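Search this site
Search for: Go

What I Played This Year, and What I Didn't Finish

December 30, 2019

Well, the tree is still up, the leftovers are nearly gone, and I have finally sat down with a cup of tea to write the post I've been promising since Thanksgiving. Those of you who have been reading for a while know that I'm not a fast player. I get stuck on things, I wander off to look at the scenery, and I will happily spend an entire evening rearranging an inventory that was perfectly fine to begin with. So please don't expect a list of everything that came out in 2019. It's just the games that lived in my house this year, and how we got along.

The one I spent the most time with, by a long way, was Tromby. I bought it in February when it was on sale, thinking it would be a nice little thing to poke at between bigger games, and the save screen now tells me I've put 448 hours into it. I had to read that number twice and then go and tell my husband, who did not look surprised at all. If you haven't met it, Tromby is a game where you run a ferry service between some very small islands, and the islanders gradually start telling you their business. You pick up a parcel here and a goat there, and somebody's aunt needs to get across before the fog comes in. The steering is awful for the first few hours (I rammed the same jetty so often that the harbormaster has a special line of dialogue for it!) and then one day it clicks and you're sliding into the dock backward like you were born on a boat.

What I love most is the weather. The fog really does come in, and the music drops down to almost nothing, just a bell and a bit of accordion, and you creep along with your lamp on hoping you remember where the rocks are. I played a lot of it in the winter with the real rain going on the window, and I can't think of a happier way to spend an evening.

Then there's Trostdale, which I wanted to love more than I did. It's a farming game with turn-based battles in it, and I like both of those things, so I thought I was set. The farming half is wonderful. The turnips have faces! But every time I got a good routine going, some bandit or other would turn up and I'd have to march my whole family out to the field and fight on a grid for forty minutes, and by the time I came back it was fall and the beans had died. Priit Jankauskaitė, who has been leaving kind comments here since the old site, wrote to tell me I should move the scarecrows up to the north fence, which slows the bandits down by a season. I tried it and it did help a great deal, so thank you, Priit. I'm still only in year 4, and I've been told the story properly begins in year 5, which seems like an awful lot to ask of a person.

I should also say something about Bassey, because I got more email about my post on it in the spring than anything else I've ever written. I stand by most of what I said. It's a beautiful looking detective game, the voice acting is lovely, and the middle chapter in the department store is the best stretch of anything I played all year. But I still think the ending cheats. You can't hide the important letter in a drawer that won't open until after you've made your accusation! Several of you told me the clock in the hallway gives it away. I went back and looked at that clock for a long time, and I'm sorry, but I don't see it. I accused the piano teacher again and I'd do it a third time.

The new chapter pack for it came out a few weeks ago and I've bought it, of course, because I never learn. I'm saving it for after New Year's when the house is quiet.

The surprise of the year was Trurnano. My neighbor's son, Abimbola Balogun, brought it over on his laptop one evening when I was watching his cat, and he more or less had to pry it back out of my hands at the end of the night. It's a puzzle game made up of 494 tiny rooms, and each room has one rule that's different from the room before. Sometimes the rule is simple, like you can only turn left. Sometimes you can't work out what the rule is at all, and then you go and wash the dishes and it comes to you with your hands in the sink. There's no timer and no score, and if you leave a room half done it stays just how you left it, which suits me down to the ground.

I've got my own copy now and I'm somewhere past the halfway mark. The rooms with the mirrors took me the better part of November. I filled both sides of an envelope with arrows and then recycled the envelope by mistake, so I had to do them all over again. Abimbola finished the whole thing in a month and won't give me hints, only raises his eyebrows, and I've decided that's the right way to treat an old lady and her puzzles.

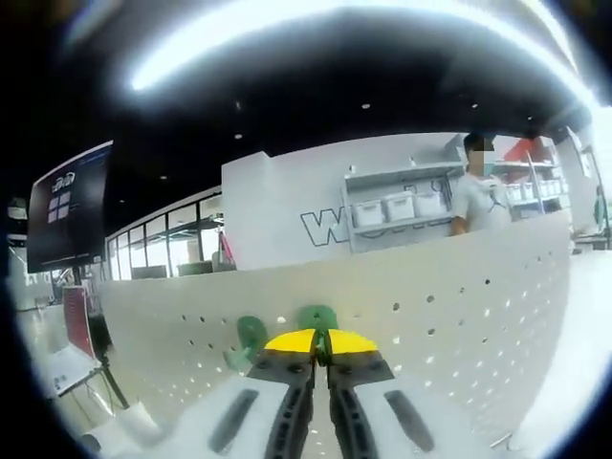 Looking Ahead to the New Year

I'm trying not to buy too much before I've made a dent in what I have. There's the Bassey chapters, as I said, and the people who make Tromby have promised a second set of islands sometime in the spring, with ice on the water and a bigger boat. I'm a little nervous about the bigger boat. I only just got good with the small one.

I'd also like to go back and finish an old role-playing game that's been sitting on my shelf with a bookmark in the manual since before we moved. I have no memory of who any of the characters are or why we were all so upset with the duke, so I may have to start over from the beginning.

If you've got something slow and friendly to recommend, please leave it in the comments. Nothing too scary, and nothing where I have to talk to strangers on a headset. Happy New Year to all of you, and thank you for reading another year of this.

Contact | Copyright 2019, all rights reserved | Back to top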